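Chapter 5
Scheduling the Season

Learning goals

After working through this chapter, you should be able to describe how a regional league builds its fixture list, explain the difference between a postponed game and an abandoned one, and prepare a simple draw for a competition with an odd number of teams.

Opening case: the Sirby ground

The Nevudley and District Football League plays its home-and-away season on grounds that it does not own. Most are leased from the local council, and several are shared with cricket, athletics or school sport. In the season studied in this chapter, the league's main ground at Sirby was closed without warning when part of the lighting failed a safety check. The ground has fixed seating for 1,010 people and had been listed for every Friday night game in the second half of the draw.

The league office had to decide whether to move the games to another ground, play them in daylight, or hold them over until the lights were repaired. Each option affected different people. Flarnby, the nearest ground with suitable lighting, was already booked for junior training. Daylight games would have clashed with the second-division program. Holding the games over would have pushed the finals into November, when the cricket clubs had first call on most of the ovals.

The office chose to move the games to Flarnby and to pay for junior training to be held elsewhere. The first of them drew 3,176 spectators, the largest crowd of the season, and the gate was divided between the two clubs under the ordinary rule. Whether the home club should have received a larger share, having lost the use of its own clubrooms and canteen, was still being argued at the end of the year. We return to this dispute in the review questions.

5.1 What a fixture list does

A fixture list, or draw, sets out who plays whom, where and when. It is also a promise. Clubs hire buses, sell memberships and roster ground staff on the strength of it, and players arrange their work and family commitments to suit. For this reason most leagues publish the draw well before the season opens. The Nevudley league releases its draw on 17th December and gives member clubs 30 days to lodge objections. Changes requested after that period are made only with the consent of both clubs.

A balanced draw is one in which every team meets every other team the same number of times. Balance is easy to achieve on paper. In practice it is limited by the length of the season, the number of grounds and the travel that clubs can reasonably be asked to undertake. Many leagues accept an unbalanced draw and try to share its effects fairly from one year to the next.

Key terms

Bye: a round in which a team is not required to play.
Postponed game: a game that has not begun and is moved to a later date.
Abandoned game: a game that has begun and is stopped before full time.
Forfeit: a game awarded to one side when the other cannot or will not play.

5.2 Odd numbers and the bye

When a competition has an odd number of teams, one team must sit out each round. The usual method is to add an imaginary team to the list and prepare the draw as though the number were even. Any team drawn against the imaginary team has the bye. The Lemma league, which fields five teams in its senior women's division, uses this method and completes a single set of games in five rounds, with each team playing four times.

Byes should be spread evenly. A team that has its bye in the last round before finals may gain a rest that its opponents do not – a point often raised by clubs when the draft draw is circulated.
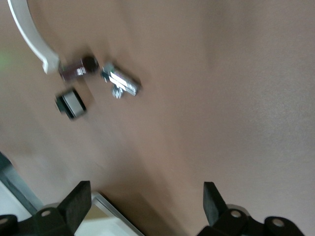
Does a team with the bye receive competition points for that round?
The rules of each league decide the matter. Where every team has the same number of byes, awarding points makes no difference to the final order of the ladder, although it can change how the ladder looks partway through the season.

5.3 Postponed and abandoned games

A postponed game keeps its place in the competition and is given a new date. The league's by-laws should state who may postpone a game, how much notice is required and how long the clubs have to agree on a replacement date. If they cannot agree, the league office normally sets one.

An abandoned game is more difficult, as some play has already taken place. Leagues deal with it in different ways. The score may stand if a set portion of the game has been completed – three-quarter time is a common choice – or the game may be replayed in full.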